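7.3 Cleaning the one-piece basin top

This section covers routine cleaning of a Drornix one-piece top with integrated oval basin. For the cabinet doors and knobs, see 7.4. For descaling the tap outlet, see 7.6.

You will need: two soft cloths, a roll of plain tissue, washing-up liquid, a bowl of warm water and a lined wastebasket placed within reach of the cabinet.

CAUTION: Do not use scouring powder, wire wool, bleach tablets or any cleaner containing acetone. The gloss surface will dull and cannot be polished back on site.

CAUTION: Do not stand or lean on the front edge of the top. The maximum load is 50 kg, spread evenly.

1. Clear the top. Move bottles, jars and soap to a dry surface, including anything kept on the back ledge. Check that all lids are closed before moving them.

2. Wipe up standing liquid with tissue, working from the back ledge towards the front edge. Put used tissue in the wastebasket. Do not flush it or leave it in the basin.

3. Add 5 ml of washing-up liquid to the bowl of water. Wet the first cloth and wring it out.

4. Wipe the backsplash, then the flat areas on either side of the basin. Leave the basin until last.

5. Clean behind the tap. Lift the lever only if you need to reach the joint beneath it – the water will run. Dry the base of the tap straight away, as limescale forms there first.

6. Wipe the basin in circles from the rim down to the drain. Remove hair from the drain by hand. Do not push it through.

7. Rinse the cloth and repeat steps 4 to 6 with clean water.

8. Dry the whole top with the second cloth. Finish with a folded tissue along the front edge, where drips collect and run down on to the doors.

9. Leave for 12 minutes before replacing toiletries.

NOTE: Tops 680 mm wide have a narrower ledge behind the tap. Use a folded cloth edge in step 5.

NOTE: Coloured bottles and soap can leave rings if they stand in water. Rings less than a day old come off with step 4. For older marks use Bemetti cream on a damp cloth, then rinse twice.

Basin top, tap and cabinet
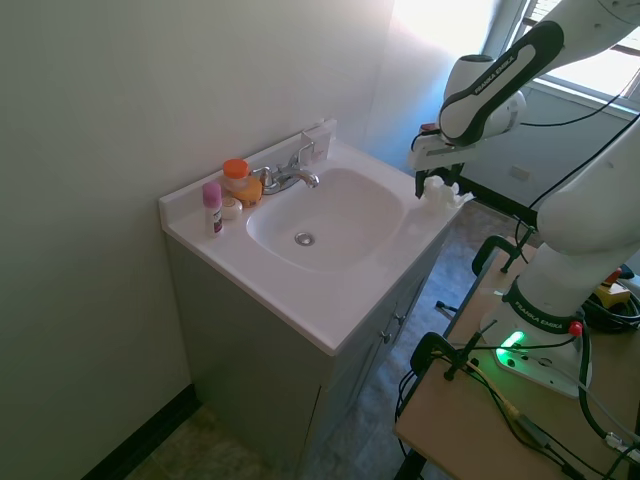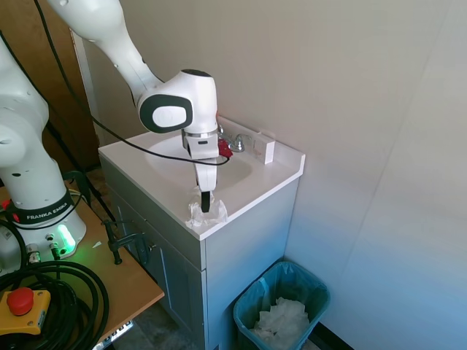

Oanh Diệp writes that step 8 should come with a warning for painted cabinets: on hers, water had already run behind the door edge by the time she reached the front of the top, and the paint lifted in February. She now dries the front edge straight after step 4 and again at the end, and hangs a dry cloth over the doors while she does the basin.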